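Conversation Partners Wanted, Swanson Language Center

The Swanson Language Center is looking for conversation partners for its Dultum evening program. Partners meet with two students at a time and talk with them in Spanish or Portuguese for an hour. No teaching certificate is needed, but you should speak one of the two languages fluently.

Sessions are held in Room 19 of the Amby Building and run through the end of February. Pay is by the session.

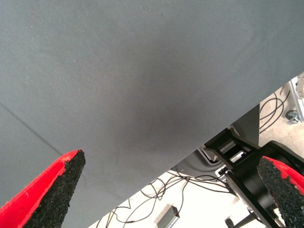 Do I have to prepare lessons?
The course teacher sends a topic and a short word list two days before each session.

To apply, send a short letter to the Language Center, 824 Zakaditz Street, by September 12, 2018. Please say which evenings you are free.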